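The Holroyd mesh-back office chair
Price: $173 each, flat-packed, armrests included
Colour: black

I've been selling second-hand and clearance office gear for years, and chairs are still the thing people get wrong most often. They'll spend a whole afternoon choosing a desk and then grab whatever's left over to sit on! So I'm going to ramble a bit about the Holroyd, because it's the one I keep steering people towards, and I'd sooner you read the long version now than lug it back to me later.

It's a plain black chair. Mesh back, fixed armrests on both sides, padded seat, round base. No headrest, no lumbar gadget, no little lever that does something mysterious. The mesh is the bit I'd pay for — if you've ever peeled yourself off a vinyl chair in February you'll know why. It has some give in it without going saggy, and crumbs fall straight through (I eat at my desk, don't judge).

The seat is flatter than you'd expect. Some people love that and some want more of a bucket shape. I'm in the first camp because I'm forever parking things on my chair when the desk's full, and on a dished seat everything rolls to the middle and tips over.

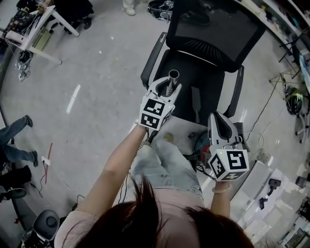
Yvonne Naylor wrote in to say hers has been going since May and the only thing she'd change is the armrests, which sit a touch high for her desk so she can't tuck the chair all the way under. Fair call, Yvonne! The armrests don't adjust. If your desk has a drawer or a rail underneath, measure from the floor to the lowest bit before you order. You can leave the arms off altogether when you put it together, and there are four plastic caps in the bag of bits to cover the bolt holes.

Putting it together

Allow yourself a cup of tea's worth of time. The hex key's in the box, and the instructions are drawings only, one of which is printed upside down (I've told Zemar, who bring the chairs in, and they've promised to fix it in the next run). Do the back bolts up finger-tight first, then the arms, then go around again with the key. If you tighten the back fully before the arms go on, the holes won't line up and you'll be swearing at it.

Floors

I've had one on carpet at home and a few on bare concrete at the shop. Concrete is fine for the chair but it's noisy, and grit gets into everything, so give the floor a sweep now and then. Tie your cables up too. A chair will find any loose lead and wrap itself around it, and I've lost a perfectly good phone charger that way. If you've got floorboards, ask me about a mat. The Pludero one is the nicest but it's dear, and the Madar one is a bit thinner and does the job in most home offices.

Buying a few for a shared space

Quite a few of these go to workshops, studios and offices in old brick buildings, the sort of place where people wander about all day and no one owns a particular chair. They suit that life pretty well. Because they're all the same and all black, you can add a couple next year and they won't look like strays.

I do a set of four for $659, which saves you a bit over buying them one at a time. Local delivery is $18 whether it's one chair or four, and I'll bring them up a flight of stairs if you give me a hand with the door. Pick-up is free, and I'm happy to have one set up for you to sit in first. Stay in it a good while! Anyone can be comfy for half a minute.
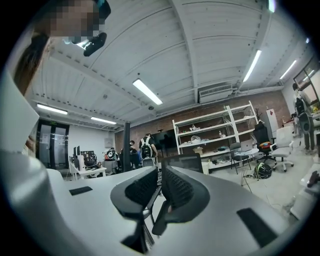 Can I get just the mesh back if mine tears?
The backs are sold separately and I usually have a few on the shelf. It comes as one piece with the plastic surround, so you undo the bolts, swap it over and keep everything else. Send me a photo of the label under your seat first, as the older Holroyd had its holes closer together and the new back won't fit it.

Cleaning is easy enough. Vacuum the mesh with the brush end, wipe the arms with a damp cloth, and keep spray cleaner off the seat fabric, where it leaves a tidemark. The warranty on the base and the gas lift is with Zemar, but bring the chair to me and I'll sort out the paperwork.

Prices checked 2024-08-03. Message me through the shop page if you'd like a set put aside.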